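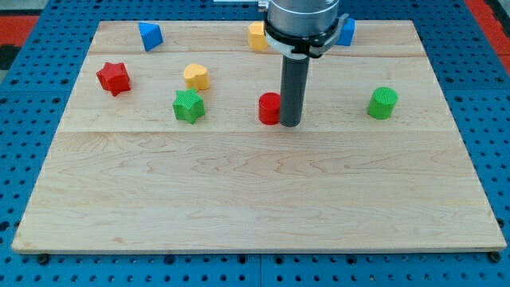 Photo: Leonora Sebastian

Greltmont open day, October. Writing this up on the train before I lose my notes, so excuse the state of it.

Got there just after 10. Parking a mess, sign for the visitor lot facing the wrong way, followed a bakery van right round the block and ended up walking from the church. Door on the side street, not the front. Front one is locked and has been for years according to the man who yelled at us from across the road.

Sticker with your name on it, coffee in the hall, off you go. No set route this year. Leonora had her camera and went straight for the block room, I went the other way and saw the old stock first. Will take it in the order I walked it.

Old stock room. Long, low, smells of wax. Shelves of sets going back to when Grusero was a one-bench shop. Lots of animals. A Noah's ark with a hinge on the roof, hinge replaced with the wrong screw, Wilfredo pointed this out himself and looked pained. (Wilfredo Layug, ran the tours all day, hoarse by lunch.) Also a drawer of pieces that never went into production. Asked if I could buy one. No.

The number on the wall is 723, which is how many shapes they have patterns for. Patterns are thin ply, hung on nails, penciled notes on the backs. Some of the notes are just complaints. "Too thin at neck." "Splits." One says "ask Talavera" and that's all, no date. Talavera was the paint supplier before the current one and the older sets all have that slightly chalky red people go nuts for at auctions.

Workshop. Loud. Ear plugs in a bowl by the door, take two. Bandsaw running, sanding drums running, a woman doing edges by hand who did not look up once and good for her. They cut long lengths of profile first and slice the blocks off like bread. Makes sense for stars and hearts, you get the fussy outline done one time and then it's just slicing. Hearts are the worst, Wilfredo says, the notch at the top holds dust and the paint bridges over it. They clean each one out with a folded bit of sandpaper. Every heart. I will never complain about the price of a heart again.

Triangles are easy but the points get knocked off in the tumbler so they don't tumble triangles. Cylinders roll off the bench. There's a lip on that bench now, and a broom next to it.

Paint room was closed for the vistors, could look through the glass only. Racks. Somebody waved.

Then the block room, finally, which was my reason for coming. Bright blue pegboard tables, holes all over in a grid, so anything can be bolted down where they want it. On one of them a pale maple board, wide at the near side and narrower at the back, bolt heads in the pegboard just in front of it. Blocks out on the far half, near half left bare. A red star over on the left, chunky thing, six points, standing up. Another star further along, two cylinders (one of them green), a triangle, a heart. Little crowd of shapes with all that empty wood in front.

And the maple! Could have looked at the board all morning and ignored the toys. Wavy brown grain swirling through the front part, very blond otherwise. It's made up from planks, you can find the seams if you look, I had to look. Asked where the wood comes from and got a ten minute answer of which I wrote down "north slope, slow, ask again." So. I'll ask again.

Color against the blond wood works so much better than on those white plastic tables at the Sarnemus fair. Everything looked cheap at Sarnemus, even the good stuff. On maple a red is a red. Leonora agrees and she's the one with an eye.

Talk at 11 in the packing room, standing only, Wilfredo on why they still do a six pointed star when five is what kids draw. Short version: six points stand up better, and the offcuts are neater. Also the first one they ever sold was six pointed and it was for a grandmother who wanted it for the tree. He told it well. A kid in the front asked if the blocks float and he said yes but please don't, and the kid's mother laughed way too hard, so there's a story in that house.

Packing itself I skipped mostly. Boxes, tissue, a scale. They weigh the box at the end and if it's off then a block is missing. Clever and cheap. One packer had her own system with a muffin tin, one shape per hole, and was clearly faster then the rest.

Lunch. Soup from a big pot, bread, a pickle if you were early. I was not early. 19 people in line ahead of me for the soup and one ladle. Sat on the loading dock, which was the nicest seat in the place, sun out, a bit of sawdust in everything.

Afternoon session was sand-your-own. You get a raw block and a strip of paper and a spot on a bench. I got a cylinder and made it worse. There's a flat on it now. Leonora got a heart and did the notch properly and was insufferable till the train. You can leave yours to be painted and they mail it on, small fee, pick from the color chart. Green for me. She went yellow.

Shop on the way out. Seconds bin is the thing to go for, right by the register, tiny paint faults you'd have to hunt for. Was picked over by 2 so go before lunch. Full sets are pricey, no way around it. The loose blocks are not bad. I came home with a triangle, a cylinder without a flat on it, and a catalog I already own.

Gripes, quick. Not enough chairs. Labels in the old stock room are at knee height. One bathroom. The map on the handout has the workshop and the paint room swapped and we watched a whole family try to get in the wrong door. Cash only in the shop and the sign telling you so is inside the shop.

Good bits, the pattern wall, the hand sanding, that board. Staff who'll talk to you for as long as you stand there. Nobody hurried us along even at closing.

If you go: side street door, cash, old shoes, eat before. Next one is in spring I think, Wilfredo wasn't sure, said to call the office after the new year. Bring your own pencil for the quiz sheet, they ran out. More of Leonora's pictures when she sends them over, my stop is next.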